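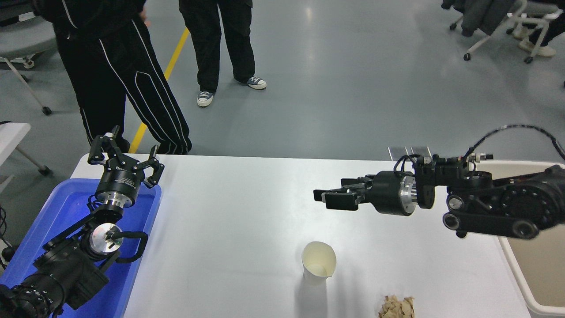

Section 5: Preparing the work surface for hand bookbinding

The Jaltonard sewing frame is supplied flat and must be assembled on a level, stable surface before any sections are sewn. The surface should be clear of grit and at a comfortable standing height. A plain white rectangular table is well suited to the work, as stray thread and paper fibres show readily against it, and a shallow plastic tray in a strong colour such as blue may be kept at the left-hand edge for needles, tapes and offcuts. Left-handed users should reverse this arrangement.

5.1 Assembling the frame

1. Place the baseboard with the slotted edge facing the operator.
2. Insert both uprights and turn each until the shoulder meets the board.
3. Lower the crossbar onto the uprights and fit the wing nuts finger-tight.
4. Check that the crossbar is parallel to the baseboard. Adjust either nut as required.

CAUTION: Do not use pliers on the wing nuts. Over-tightening will strip the thread of the upright and is not covered by the Nimamley warranty.

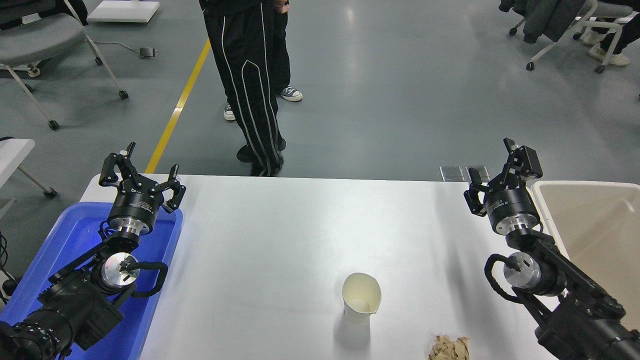 Once the crossbar is parallel, the tapes may be fitted. The frame accepts up to six tapes, although most volumes of fewer than 400 pages require only three.

5.2 Fitting the tapes

1. Cut each tape to a length of 29 centimetres.
2. Loop one end over the crossbar and pin it to itself.
3. Draw the free end through the slot and secure it beneath the baseboard with a brass key.
4. Raise the crossbar slightly until all tapes are taut.

NOTE: Cotton tape relaxes in humid weather. Tension should be checked again before sewing resumes after a break - particularly in February, when unconditioned workrooms may be very humid.

Tapes of other widths may be ordered from Procházka using the form at the back of this manual. Colour cannot be guaranteed between batches.

This section was revised on 18th October by Danylo Didenko and replaces the loose sheet packed with earlier frames. For sewing patterns, refer to Section 6.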